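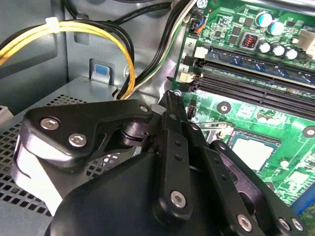
Dear Zuzanna,

It's been a good long while since I last sat down to write one of these, so put the kettle on, because there is plenty to catch up on at the Kirnthorpe shed! When Tretex agreed to back us we promised you a steady trickle of refurbished desktops going out to families and seniors in the district, and I'm very pleased to say the trickle has become a bit of a flood.

We have now sent 149 computers out the door, and another 18 are boxed up and waiting on keyboards. The Jaiswal office clear-out was the big one this period (what a week that was, with towers stacked right up the hallway) and it will keep the benches busy well into October.

Most of our hours still go into opening cases and sorting out memory. Plenty of the older desktops come to us with one module in slot 2 and nothing in slot 1, and a second matched stick makes a world of difference to somebody trying to run a video call with the grandkids. We've got into the habit of checking the little clips at the ends of the slots before anything else, as they go brittle with age, and then having a good look over the capacitors for any bulging at the top. A board that fails on that count goes straight to the parts shelf, where it still earns its keep in screws, leads and coin cell holders.

Spending is on track. We have $507 left in the parts line, and I'd like your blessing to put it towards memory, which has crept up in price. The anti-static mats you paid for are down on both long benches and everybody loves them. The one thing behind schedule is the Tindmont drop-off point. The library there is keen as mustard, but the storeroom needs a new lock and we're still waiting on the locksmith.

I'd love for you to come and see the place when you're next up our way. There's always cake on a Thursday!

Warmly,
The Kirnthorpe bench crew

Last updated: 7/17/21

Comments (2)

Marg T.
Picked up my desktop last month and it's going beautifully. Do you take old monitors as well?

Deano
Great read. I've got a tub of old RAM in the garage if it's any use, happy to drop it round.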